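Ticket 278 – Floor pickup stops before the floor is clean
Product: Tronell two-arm unit, cleaning skill package
Site: Hadus, back kitchen and storage corner
Opened by: Samah Abdel Hamid
Assigned to: Kyung-tae Choo
Status: Open, waiting for customer
Priority: Normal

Samah Abdel Hamid wrote:
Hello support. We have the unit since December and we try to give it one simple chore, to pick up the litter from the tile floor at the end of the shift. The task starts correctly. After some minutes it reports "area complete" but there are still wrappers on the floor. I repeated with the lights on full and got the same result. Restart of the controller did not help. Log package is attached, 245 MB.

Kyung-tae Choo wrote:
Thank you for the log. I can see the task ends because the planner gets no new target for 28 seconds, and then it closes the area. It does not mean that the floor was checked. Please tell me which limit you have for minimum object size, and if the wrappers left behind are flat or crumpled. Also please send one view from the head camera during the run.

Samah Abdel Hamid wrote:
Minimum size is the default, I did not touch it. Mostly the flat ones stay. The crumpled ones it takes better, but sometimes it closes the gripper too high and comes up with nothing. Head camera view is below. There are red-and-white wrappers and small crumpled scraps on the tiles, and the metal shelving is on the left.
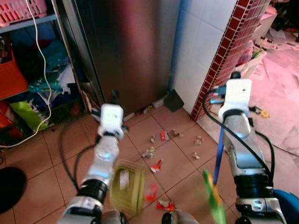 Can the unit do this chore without a person near it?
At the present version it should be treated as a helper with supervision – it can reduce the work, but a person must look at the floor after and finish the rest.

Kyung-tae Choo wrote:
I add my notes for the next engineer.
1. Flat packaging on glazed tile is a known weak point. The depth difference is too small, so the detector takes it for a stain.
2. Cables on the floor should be lifted before the run. The planner keeps a safety distance from them and whatever is lying inside this distance will be skipped.
3. For corners, the sweep skill is better than the pick skill. Please run sweep first, then pick.
Please change the "no target" timeout from 28 to 400 seconds and repeat. It will be slow, I am sorry for this.

Samah Abdel Hamid wrote:
Changed and repeated on 13th January. Better, but not finished. It collected the litter in the middle and left three flat pieces near the wall. The complete run took longer than Anas Bensaid needs with a normal broom, and he was also answering the phone. My manager asks if we should continue with this or give the robot only the transport of crates. I would like to have an answer I can forward to her.

Kyung-tae Choo wrote:
I understand the question. For transport of crates I can give a clear yes. For litter I would wait for the next detector update. I have asked Chiamaka Anozie from the perception team to look at your log – she will write in this ticket. Until then please keep the timeout at the new value and do not lower the minimum size, it makes many false targets on the tile joints.

Internal: linked to the Fatalent ticket, same symptom, different floor.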